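About Dunon

Dunon makes video games, slowly. We are a small studio above a shop that used to sell curtains, and the sign for the curtain shop is still up because it is better made than ours. If you have come about curtains, they have moved to the other side of the canal and will be pleased to see you.

If you have come about games, you have probably played Iltska, or watched somebody else play it while they shouted. It is the one with the flooded town and the ferry that only goes when it feels like it. We are fond of it. We are also fond of our first game, Mustonen, which sold 1777 copies in its first year, and we would like to thank each of the buyers personally, particularly the one who wrote to ask whether the ending was meant to be there. It was.

How we got here

Dunon was started by Lamisi Quaye and Kauko Leinonen, who met at a large studio where they spent three years on the water in a racing game. There was very little water in the racing game. It was mainly puddles, and one fountain you passed at two hundred miles an hour, and Lamisi lit that fountain eleven different ways before the track was cut. She handed in her notice in June and Kauko handed in his the same afternoon, having borrowed her pen.

Their plan was to make a short puzzle game in six months. Mustonen took rather longer. It is set in a house where every room has been wired up by a different electrician, all of them certain the last one was an idiot, and you play the person who has just bought it. Kauko grew up in a house like this and insists that the game is restrained. Reviewers called it "charming", "stubborn" and, in one case, "a spreadsheet with wallpaper". We put the last one on the store page and sales went up a bit.

Iltska came next, after a long stretch of paid work on other people's games. We did menus. If you have ever adjusted the brightness until the logo on the left was barely visible, there is a fair chance you have enjoyed our work. The menus paid for the ferry, the flood and the brass band, and we still take on a little of that kind of thing when the roof needs attention.

What we make

Single-player games, mostly, for people with an evening free and some patience left at the end of the day. Our games have no daily rewards, no season pass and no shop selling hats. We did once discuss hats. Elli drew a very good one, and it is worn by the harbourmaster in Iltska, free of charge.

We like switches, levers, dials, locks, valves and anything else that goes clunk. A good clunk takes us about as long as other studios spend on a dragon. Toivo has a folder of door bolts recorded in churches, and a separate folder of door bolts that disappointed him.

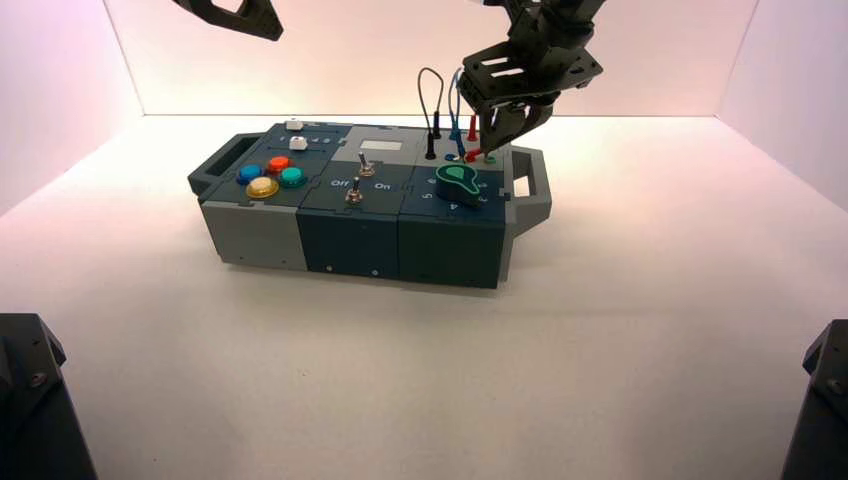
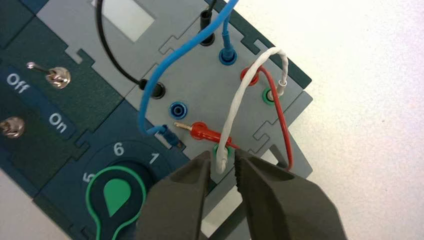 Switches, buttons and panels that fit together like a jigsaw.

Who we are

Lamisi Quaye directs, writes most of the dialogue and takes out most of the dialogue. She believes any line can be improved by losing its second half. Her emails are like that too, so if you get one that seems to stop early, it has probably been edited.

Kauko Leinonen is our lead programmer, and built the engine we use for everything, which is called Vuker. People ask why we don't use one of the well-known engines that come with manuals. Kauko's answer lasts forty minutes and includes a diagram. The short version is that Vuker is very good at water and small mechanical objects, and does as it's told by the one person who understands it. We have asked him to write some of it down. He has written some of it down.

Elli Kiiskinen is the art team. She paints backgrounds by hand, scans them, and then spends a day removing cat hair. A few hairs got through in Iltska and the players decided they were reeds.

Toivo Harju does sound and music, and also plays the tuba, which explains the brass band. He works in the stockroom at the back, where the old curtain samples are still on the walls and do wonders for the acoustics.

Elsa Kettunen is our producer. She joined halfway through Iltska, asked to see the schedule, and was shown a whiteboard with the word "spring" on it. Things have been better since. She also handles testing, contracts, the post and the kettle rota, and it is Elsa you will be speaking to if you ring.

What we are working on

Our third game has a name, but we keep changing it, so there's little point in learning this one. It takes place on a night train and has 60 passengers, all of whom have somewhere to be and most of whom have lied about it. You are the guard. You have a whistle, a torch and a ticket punch, and the ticket punch is already superb.

We won't be giving a release date. We gave one for Iltska and it became a kind of local legend. When the train game is nearly done we'll say so on this site, and then it will be a bit longer.

Playtesting

We run a playtest now and again at the studio, usually from six in the evening until people want their tea. You don't need to be good at games. Being bad at them is more useful to us, and we will sit behind you in silence while you try to open a window that was never meant to open. Afterwards there are sandwiches. Please bring reading glasses if you wear them, and tell Elsa if stairs are a problem, as there are a lot of them and she can set up a machine for you downstairs.

Under-16s are welcome with an adult. The adult may also be asked to play.

Working with us

We're not hiring at the moment. When we are, the job will be listed here with the salary on it, and the interview will be a conversation in normal office hours. There will be no unpaid test and no question about what sort of biscuit you would be.

Students do write to us about placements, and we take one each summer if Elsa can find a chair. Send a short letter and something you've finished. It can be tiny. Last year's placement got in with a game about queuing.

Press, streaming and everything else

You may stream, record and make money from videos of any of our games. You needn't ask. If you find a bug that makes the ferry fly, we'd like to see it, and Kauko would like to know what you were holding at the time.

Press copies, artwork and the logo in several sizes are on the press page. We spell Dunon with one capital letter and pronounce it to rhyme with nothing in particular.

For support, please tell us which game, which machine and what you were doing when it happened. "Nothing" is an acceptable answer to the last part but does slow things down. We read everything and usually reply within two working days, or three if it's about the ending of Mustonen.

Our door is the green one to the left of the curtain shop sign. The bell works if you lean on it.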